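Trucos de cocina: brazos automáticos y muebles altos

Desconfío de los brazos que prometen recoger la cocina. El Zevia, en modo demostración, subió la muñeca hasta rozar el mueble alto y se quedó bloqueado, con aviso de error 19. Antes de comprar nada:

Mida el hueco entre encimera y mueble. Con unos 70 cm yo no me fiaría.

Deje el hervidor vacío y lejos del borde.

Si se para en alto, corte la corriente — pero sujete antes el brazo, que puede caer.

No lo reinicie 4 veces seguidas esperando un milagro.

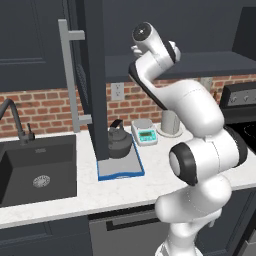
Olga Cordeiro: el mío hizo lo mismo en enero y el servicio técnico me dijo que bajara la velocidad. Sigue fallando.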